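Giving up on straight rows

Fourth year on the allotment at Clullcombe and I have stopped using the string line. The first three seasons I pegged everything out on a Friday evening with two stakes and a roll of twine, and every year the possums or the rain or my own boots had it crooked by March anyway.

Now I broadcast. Mix the seed with dry sand in an old honey jar, shake it over the bed, rake lightly, water with the fine rose. It uses more seed than drilling does, and a packet of 1,000 doesn't go as far as you'd think. I got 7 packets from Perić at the start of the season and have one left.

Constanza Cisternas has the plot next to mine and still sows in rows. Hers look better and she can get a hoe between them, which I can't. I weed on my knees with a butter knife. It takes most of a morning but I only do it twice, and after that the tops shade out whatever tries to come up.

The soil is the bigger problem. We're on clay down the bottom end, heavy enough that anything with a long root gives up and forks. I dug in sand the first year, which was a mistake -- it set like a footpath. Compost has done more good, and leaf mould from the pile behind the Jultevbridge oval, which Đức Lý takes over in his ute if you help him shovel. The beds are now raised two sleepers high and drain well enough.

Thinning I have mostly stopped as well. I pull the biggest ones early and let the small ones have the space. You end up with a mixed lot in the bucket, but it's a steady mixed lot and we eat from it for months.

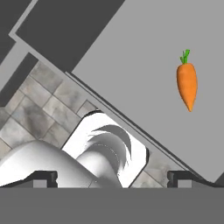
A carrot with its top still on.

For storage, twist the greens off the same day or they draw the moisture out of the root. Don't wash them. I layer mine in damp sand in a polystyrene box in the laundry, lid slightly open, and they keep until the weather warms up. Last year's went rubbery at the end because I let the sand dry out.

Parsnips next. The seed has to be fresh and mine is from the year before last, so I'll be ordering more. Beds three and four are still under cardboard and I haven't decided about the broad beans.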